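Streaming the Flaritdale second division: audio notes

2019-04-29

The club stream for the Flaritdale second division has now run long enough that the same three faults keep coming up in my log, so I am writing the fixes down in one place. Most of this concerns commentary audio. The video side has been stable.

The first fault is drift. The mixer and the encoder each keep their own clock, and by the second half of the Brurnberg match the commentary was landing well ahead of the picture. Viewers heard the goal before the shot. Feeding the mixer straight into the camera input removes the problem, at the cost of one long cable along the back of the stand.

The second fault is level. Laiba Bajwa calls the play close to the microphone and gets louder near the box. I had the compressor set too gently. A ratio of 4:1 with a faster attack holds her in range, and the crowd microphone can sit lower underneath.
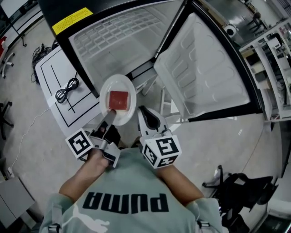

Plate at the front edge of the fridge, red block on top.

The third is bandwidth. The ground at Prullitz gives us a poor upload, and the old setting of 4000 kbps dropped frames whenever the clubhouse filled up. At 2000 kbps the picture is softer on long passes but the stream stays up. I would take that trade for any ground without a wired line.

Xavier is our scoreboard overlay, a small script that reads a text file and redraws the score when the file changes. Version 2 also handles added time. It still fails if the file is saved with a blank last line – I have patched this on my laptop but not on the club machine.

Still open: wind noise on the crowd microphone, and a spare battery for the touchline camera. The away fixtures in June will need both. I will post the mixer settings file once I have cleaned up the channel names.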